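Notebook, bench side
Aug 26, 2020

Continued from the budget page. Today I tried to fix the equipment list for the sink task, so that the order can go out before October. Last version of the list was too optimistic and I crossed out half of it.

What we have to decide:

Compute. The simulated kitchen runs on the old workstation, but with 80 parallel copies it becomes very slow and the rendering is the first thing to suffer. Traleo offers a machine with two cards and says delivery in four weeks. Sikder is cheaper, but they ask full payment in advance and our purchasing office does not like this. I asked both for a written quote with the same memory, because until now I was comparing different things.

Arm. We keep the one we have. A second arm would eat the whole budget and the table is not strong enough for two.

Gripper. Open question. The Wirkum parallel gripper opens 92 mm, which I think is enough for a mug from the side and for the rim of a plate. For the round objects I am less sure. I want to read the needed opening from the simulation before we pay, so this afternoon I went through the sink layouts again and wrote down which objects are close to the faucet or behind another object.
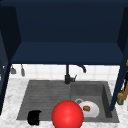
Before you order any gripper, please look at the wrist first, wrote Zudelness when I sent them my notes. In their experience the opening is rarely the problem with a deep sink; the hand is too thick to go down beside the wall, and people find this out after the invoice is paid. They propose that we rent the slim fingers for 100 days and buy only if the success rate is good.

I think they are right, although they also sell the slim fingers. A plate that lies on the bottom of a basin has to be taken by the rim, and with the sphere directly in front of it the hand must come from above or from the right. I did not have the wrist thickness in my table at all. Added now as a column.

Sink for the real setup. I want a double one, with a ribbed shallow part and a deep part, same as in the model. Dark composite costs more than steel, but steel reflects and our depth camera has trouble with it. Countertop can be any cheap white board for the first tests.

Small things: dishes, spare finger pads (160 pieces is the smallest pack, too many, maybe share with the other lab), cable chain, one more emergency stop.

To do:
– ask Zudelness for the rental price in writing
– measure the wrist with the cable mounted
– run the plate layouts again with the slim finger model
– send the new list to purchasing, without the second arm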